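Bench notebook, April, after lunch

Stool/small table thing, white plastic, the Dromero one. Dagmar wants the leg fit sorted before we order more. Writing this fast, van comes at 3.

Setup: black sheet over the bench so the white parts don't get scuffed. Glare off it with the overheads on, turned one bank off, not much better.

Legs. Push fit, no screws, no glue. Thick end is the one that goes in the corner socket, thin end is the foot. Wrote this on the lid of the parts box too, last time we lost half a morning to it. Sockets are a bit tight out of the mold, Jireš says that's normal and will ease. Not convinced. Tight is fine if it's the same tight in all the corners, and on the March batch it wasnt.

Order that works for me: top face down, check sockets for flash, wipe, legs in by hand one at a time, then a quarter turn each and lean on it. Don't use the mallet. Primach used the mallet and we got a white stress mark around the collar, still have that one on the shelf if anybody wants to look.
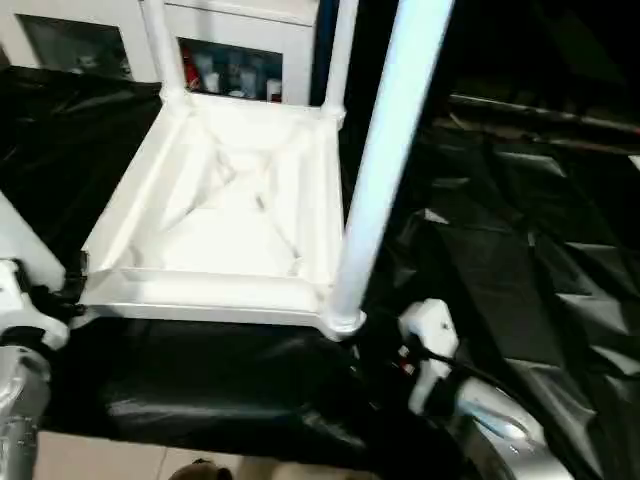
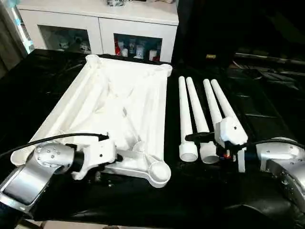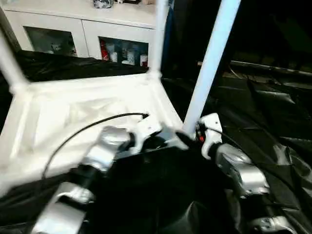 Dromero, underside with X ribs / top and legs, apart / legs up on the black sheet

Ribs: the X underneath is all the stiffness there is, I think. Pressed in the middle with my palm, some give, comes back. Want a proper load on it. Gestico quote 1,000 N on their sheet but dont say where it was applied or for how long, need to ask. Until then I'm not putting a number in the report.

Flash: thin bit of it inside one socket rim on the spare top, took it off with the deburring knife. Check the rest of the carton. Carton says 400 g per leg set which can't be right, weigh one.

Taking apart again: twist and pull, straight up. If you rock it sideways the collar creaks. Dagmar wants 2 full cycles per stool with a wipe in between, then look at the collars under the lamp. Put results in the table at the back of this book, not on loose paper pls.

To do
- weigh leg set
- email Gestico re load
- feet, no rubber caps in the carton?? ask Jireš
- more black sheet, this roll is nearly finished
- find the good calipers, were in drawer by the sink

Stopping here, van.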